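About Us

Lomville House School started in the back half of a former feed store, with five students, one long table and a piano that had come with the building because it was too heavy for the previous tenants to move. We still have the table. It lives in the art room now, under so many layers of paint that the grain disappeared years ago, and every so often a parent who sat at it as a child will come in for a conference and go looking for the place where they carved their initials.

We are an independent day school for children from kindergarten through eighth grade, and we have grown slowly and on purpose. Today we have just over 100 students, most of them from Lomville itself, with a good number coming down the hill from Riltberg each morning on the early bus (it gets here at 7:40, or closer to 8:00 when there is snow on the grade, and we don't mark anyone late for weather). We think a school this size is a good place to be a child. The older ones know the little ones by name, and the teachers know who has a new baby brother at home and who would rather be asked about their loose tooth after math than before it.

How we teach

Our mornings are for reading, writing and arithmetic, and we are fairly old-fashioned about them. Children read aloud every day. They learn their times tables and they write by hand, in cursive from third grade on, and we have never been sorry about it. Afternoons are looser and louder. That is when we do science, music, art, woodwork for the upper grades, and what we call Long Project, where each class picks one subject in September and stays with it until June. Last year the fourth and fifth grades chose the Flitinach, the creek that runs behind our playing field, and by spring they had mapped it from the culvert to the mill pond, written to the county about a blocked drain, and put on a play in which the creek had by far the most lines.

We don't give much homework in the lower grades. Twenty minutes of reading with somebody who loves you is plenty, and if that somebody is a grandparent reading in another language, so much the better. Homework picks up in sixth grade, a little at a time, so that our graduates aren't startled by high school. Most go on to the public high school in Riltberg, and they do come back to see us – usually around lunchtime, which may have something to do with the soup.

Looking after the place

Every child at the school has a job, and the jobs change every month. Kindergartners water the plants and match up lost mittens. The middle grades wipe tables, sort library returns and sweep up after lunch. Seventh and eighth graders see to the classroom trash and recycling at the end of the day, and they also run the compost, a job that is more fought over than you might expect. We began doing this when we simply couldn't afford to have it done any other way, and we have kept it going long after that stopped being true. Children treat a building differently when they have had a hand in keeping it up. They also go home and notice things, and more than one family has told us about a ten-year-old with sudden firm opinions about the kitchen floor.

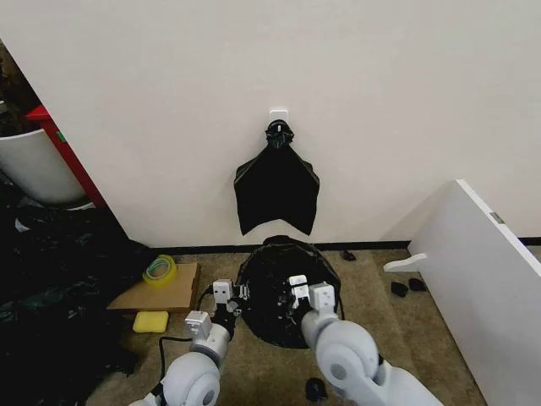

A lined trash bin, with another bag on the hook over it.

Our building

We moved out of the feed store and into the old Maglaya Dairy when we outgrew our second set of rented rooms. It is a long, low brick building with big windows on the south side, and the original loading dock makes a very fine stage. The classrooms run along one corridor with the library in the middle, so you can't really get anywhere without walking past books. The library has 2364 titles in the catalog and quite a few more in a basket by the door waiting to be entered. Families are welcome to borrow, and there is no fine for late returns, though we may ask after a book fondly if it has been gone since the fall.

Outside we have the playing field, a vegetable garden with raised beds, and a stand of old apple trees that bear heavily every other year. In a good autumn we press cider with the whole school, and neighbors bring their own jugs.

Our families

Parents are part of the ordinary week here. Some come in to hear children read, some help in the garden, and some work long shifts and send in a loaf of banana bread twice a year, and all of it is appreciated the same. We hold two open evenings, one in October and one in March, and a supper in June where everybody brings a dish and the eighth graders each say a few words. Around 400 people came to the last one, counting alumni and babies, and we ran out of forks.

Tuition is set on a sliding scale, and more than half of our families pay something below the full amount. Please don't decide ahead of time that we're out of reach. Come and talk with us first – the conversation is private, it's friendly, and there will be coffee.

Visiting

We are glad to show you around on any school morning between 9:00 and 11:00. You're welcome to bring your child, and we'd like it if you did. Call the office a day or two before so we can have someone ready to walk with you, and park along the fence by the apple trees, as the front circle is kept clear for the Riltberg bus. Wear shoes you don't mind getting a bit muddy if you'd like to see the creek.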